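Speaker notes: Thermal derating in small server rooms
Session 4, 2023-11-16

Slide 1. Title. Wait for the doors to close. Mention that questions go at the end, and that the spreadsheet is linked from the session page.

Slide 2. Scope. One-room installations with a single cooling unit and no raised floor. Larger halls have their own design rules and are out of scope today. 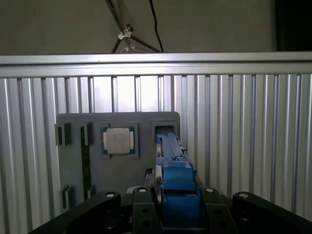
Bhavana Kurup
Facilities Engineer, Redel

Slide 3. Rated capacity versus delivered capacity. The figure on the nameplate assumes a return air temperature that most small rooms never reach. Our unit is rated at 49 kW and delivered 37 kW at the return temperature we ran in July. Define sensible capacity before moving on. Latent load is close to zero in these rooms, so total capacity flatters the unit.

Slide 4. Airflow. Show the curve, then the table. Filter loading is the largest single term. We changed filters on the calendar until Junpei Maruyama added a pressure tap on each side of the bank. Changes now follow the reading. Filter life came out at about 3000 hours.

Slide 5. Recirculation. Hot air returns over the tops of racks and through unused rack units. Blanking panels first, then cable openings, then setpoint. Do not lower the setpoint before the first two are done.
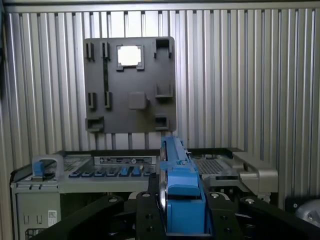
Measure at the rack inlet, top and bottom, with the doors closed. A wall thermostat reports the condition of the wall. If the top inlet reads well above the bottom one, supply air is being mixed before it reaches the upper equipment.

Slide 6. Failure case. Cooling off, load constant. Inlet alarm at 11 minutes. Shutdown scripts must finish inside that window, including the storage array, which goes last. Credit Áine Cronin for the test procedure.

Slide 7. References and contact. Leave up during questions. If asked about humidity control, refer to the appendix, table 2.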